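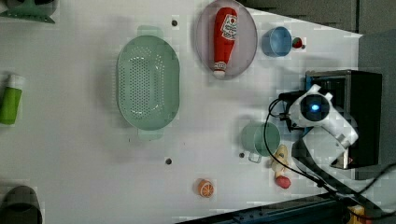
Green colander, ketchup on the plate, cup on its side.

Cleared out the kitchen cupboards at the weekend and kept a list, which I'd recommend if you're moving. Ours came to 454 items. I'd have guessed half that.

Most of it was mugs and lids. The lids fit nothing we own.

We're going from the flat in Tarnby Road to a smaller one in July, and the new kitchen has 2 cupboards. The current one has nine - and they're all full.

Sigita Kļaviņa lent me her label printer. It jams if you do more than a few in a row, so I switched to a marker pen after the first box.

Got quotes from two removal firms. Koubek charge by the hour, Carov by the box. Carov want 68 boxes as a minimum, so it's Koubek unless we find more stuff.

The big stockpot is staying. I use it twice a year, for jam and for the ham at Christmas, and there's no other pan that will hold either.

Does anyone know if the charity shop on Broma Street still takes glassware? Their page was last updated 2023-03-12 and the phone just rings.

Also giving away a fish kettle. Collection only, bring a bag.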